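Short Hoses and White Tips
Last updated: 2 Nov 2025

Welcome to the hose page! If you got here from the big table page, you already know I spent most of July thinking about one little piece of gray hose, and if you didn't, well, now you do. I fit small hoses together for a living (the Skesard bench at Paltham, second door past the loading bay) and I get more mail about them than about everything else on this site put together. So they get their own gallery.

The Skesard short assembly comes down to a ribbed part that bends, a smooth cuff that doesn't, and a white tip that goes into the open end of the cuff. I love it. It's the right size for a hand, it bends where you want it to, and the gray and white look so clean together that I once talked my sister into admiring one over dinner. She has not asked to see another.

A note on the table before we start. The old bench was dark green, and gray parts on dark green are miserable to look at for a whole shift. We went to a white top last year and I'd never go back. You set something down and there it is! The wall behind got left plain too, although Prys Griffiths lobbied hard for a pegboard. Prys still brings up the pegboard.

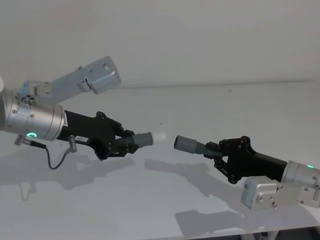 Gray ribs and a white rounded tip, over the white tabletop. Plain pale wall behind, no pegboard.

I get asked a lot how you look after the ribbed kind. Mostly you leave it alone. Store it lying down in a long, loose curve, and don't hang it by the ribs from a nail, which I have seen done in some very nice workshops. For dust down in the grooves I use a soft paintbrush and go around, one groove at a time, with the radio on. If it's greasy, a drop of dish soap in warm water does it, then stand it on end on a towel overnight. The cuff just wants a wipe.

The tip is where people get impatient. Line it up straight with the cuff first, then push, and give it a little turn if it's stubborn. If you go in at an angle you'll fight it and say things. Check the rim with your thumb before you start too, any nick there and the whole job gets annoying (ask me about the Voyle batch, or please don't, I'm still sore about it). We had a box of 400 cuffs from that one and I ran my thumb around a lot of rims that week.
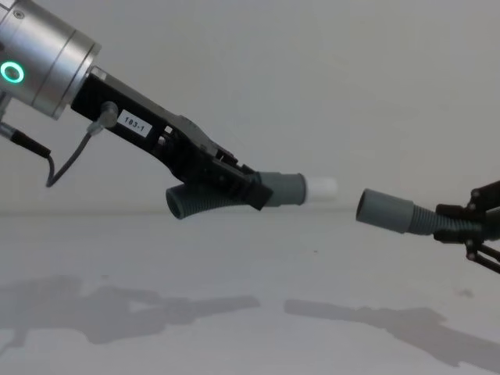 My favorite view of one: open round mouth facing down on the left, smooth cuff with its slightly wider rim, white tip in the end.

You can see there how the dark ribbed part takes all of the bend and the cuff stays straight. When I sketch these for new people I always draw the bend too gentle, so I've started just pointing them to this page.

Still to come: the Mastorari elbows, once I find the good lamp. They're a darker gray and they swallow light like you wouldn't believe. I've also got a drawer of odd tips, 25 of them, that fit nothing I own, and I may put those up and let you all guess.

Comments (4)

ribbed_and_ready: Thank you for the paintbrush tip! I'd been using a toothbrush and it kept flicking the dirt right back at me.

Prys Griffiths: The wall would look better with a pegboard.

Dell in the garage: Mine has a tip that slides out every time I bump it. Is it the tip or the cuff? I've had it 8 years so I can't complain too much.

Page owner replying to Dell: Try the tip in another cuff if you have one. If it holds there, your rim has probably stretched and you want a new cuff. And Prys, no.

Get the bench newsletter! It goes out every 2 months. Enter your email to subscribe. You can unsubscribe whenever you like.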